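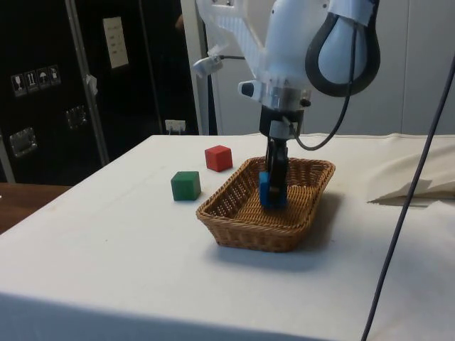 Temps de lecture : 2 min

Notes pour l'intervention — budget matériel, atelier Toteo

Bonsoir à tous, et merci d'être restés jusqu'au bout, je sais que le buffet vous attend. Marwan Khalaf m'a demandé de parler d'argent, alors parlons d'argent, mais gentiment.

(Laisser la diapo affichée.) Un cube bleu entre les doigts de la pince, au fond d'un panier en osier, le rouge et le vert encore sur la nappe. Les cubes et le panier, c'est la ligne la plus légère de notre tableau, et c'est pourtant celle que nous avions oubliée en août ! Je vous invite donc à commencer par là : qu'est-ce que le bras va saisir, et dans quoi va-t-il le poser ?

Ensuite, les accessoires. Regardez le poignet, la bride, les câbles qui courent le long du bras. Le devis de Ralline ne comptait que le bras. Celui de Qaisi détaillait tout, jusqu'aux serre-câbles, et Ruba Moussa a passé une soirée entière à les comparer ligne par ligne (merci Ruba, vraiment).

Les chiffres, lentement :
561 euros de câblage et de fixations
1074 euros pour la pince de rechange
12 mois de garantie, et jusqu'à 13 semaines de délai

Insister sur le délai. Si vous voulez démarrer à la rentrée, la commande part au printemps — j'ai appris cela à mes dépens, à Dalldale, devant une salle pleine et un socle sans bras.

Prévoir aussi le transport, l'assurance, et une petite réserve pour la seconde année. Demander qui, dans la salle, a déjà un devis en cours. Laisser parler les gens, puis passer à la diapo sur la location.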